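4. Does resting the batter do what recipes say it does?

4.1 The claim and where it comes from

Few instructions in breakfast cooking are repeated as often as the one to let pancake batter rest. The reader is told that a rest of ten minutes, or thirty, or a night in the refrigerator, will give a more tender pancake. We wanted to know how much testing stands behind this advice. The short answer is very little.

We read 293 pancake and griddle cake recipes from the Rizvi collection of home cooking pamphlets, the oldest of them printed in 1981. Most told the cook to rest the batter. Only 13 gave any reason, and the reasons do not agree. Some say the gluten relaxes. Others say the flour needs time to take up the milk, or that lumps dissolve if left alone. One pamphlet holds that the rest "wakes up" the baking powder, a statement we could not connect to any known property of baking powder. In 2 of the recipes the writer described cooking a rested and an unrested batch side by side, and neither said how the batches were judged.

Repetition across that many sources looks like agreement. We doubt it should be read that way. Wording is often shared nearly line for line, which suggests that later pamphlets copied earlier ones. A claim copied many times has still been made only once.

The advice has also spread from the stovetop to countertop appliances, where the heat reaches the batter differently and the case for resting is weaker still.

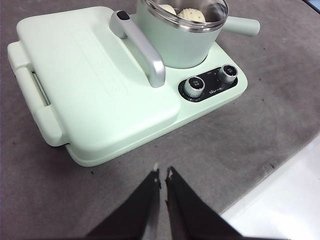 4.2 Test cooking at Grolow

The test cooking was done in September in the teaching kitchen at Grolow. A single recipe was used throughout: plain flour, milk, egg, melted butter, sugar, salt and double-acting baking powder. Batter was cooked right after mixing, after half an hour on the counter, or after a night in the refrigerator. All pancakes were cooked on the same Flemar griddle, set to the same mark on its dial. We would have liked a better control of surface heat than a dial mark, and the reader should keep that weakness in mind.

Tasters were given warm pieces with the browned edge trimmed off and asked which was more tender. They were not told which batch was which. We had first planned to ask for a score as well, but dropped this after a trial run in which the same taster gave the same pancake two very different scores within a few minutes.

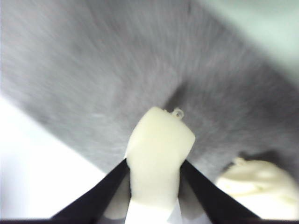
Figure 2. Gray surface with a soft, fibrous texture, seen from close up.

4.3 Results, and how far to trust them

Tasters did not reliably pick out the batter rested for half an hour. Their choices between it and the fresh batter were close to what guessing would produce. The overnight batter was easier to tell apart, though mostly because it was worse: it spread further on the griddle and cooked up thin. Several tasters called it chewy. This fits with a slow loss of gas from the leavening, although we did not measure gas and cannot rule out other causes, such as the colder batter dropping the heat of the griddle when it was poured.

One earlier report points the other way. The Rukotance trials found a clear preference for rested batter, and they are often cited as if they had settled the matter. We are less sure. In that work the rested batter was stirred again just before cooking and the fresh batter was not, so two things changed at once. The fresh batches were also always served first. Tasters who are hungry and tasters who are full do not give the same answers, and the order should have been varied. The report does not include the recipe, so a direct repeat is not possible.

We do not claim that resting never matters. Batters made with whole wheat flour or cornmeal take up liquid more slowly, and a cook who mixes such a batter and pours it at once may well find it gritty. Crepe batter is another case, with far more milk and usually no leavening. Our tests covered neither. It is also possible that a short rest helps cooks who mix too hard - our batches were all stirred gently by people who had been shown how.

What the results do not support is the general form of the advice, given without regard to flour, leavening or method of mixing. Section 5 applies the same test cooking to the claim that buttermilk must be at room temperature before it is added.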